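How to prepare an old desktop computer before you give it away

Feb 12, 2025

Many people in Paldale keep an old computer under the stairs because they are afraid of what is still on it. I had two of them until last August. With one free evening you can make such a machine ready for a new owner, and you do not need to be a technician.

Step 1. Copy what you want to keep

Connect an external drive and copy your documents, photos and saved emails. Look also on the desktop and in the downloads folder. In mine I found 3734 photos I had forgotten completely. When the copy is finished, open a few files from the external drive on another computer.

Step 2. Sign out everywhere

Sign out of your email, your browser and your music programs. Some paid programs permit only a limited number of computers, so deactivate them first. Write down the licence keys.

Step 3. Open the case

Shut down, unplug the power cable and press the power button once more. Lay the tower on its side and take off the side panel. Touch bare metal of the case before you touch anything inside. 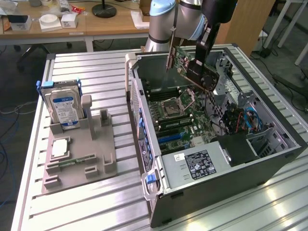

An expansion card over the motherboard, side panel removed.

Remove dust with short puffs of air, and hold the fan blades still with a finger. If you keep a card or a memory module for yourself, write it on the label, so the new owner is not disappointed. Do not open the power supply, even if it looks very dusty. 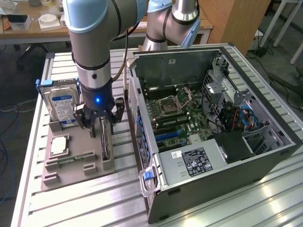 Put the small screws in a cup or a tray with compartments. I use an old Wamow tea tin, and I have lost only one screw so far.

Step 4. Erase the drive

Close the case, start the computer and use the reset function of your system. Choose the option that removes all files and cleans the drive. On my older machine it took 176 minutes, so start it before supper. If the drive is broken, take it out and bring it to a recycling depot.

Step 5. Make a label

Write the model, the memory size, the drive size and the known faults. Tape the label on top of the case, and put the power cable in a bag with it.

The Tunstall reuse centre accepts complete towers without a monitor. Please telephone before you go, as the storage room is small and they sometimes stop taking computers for a week.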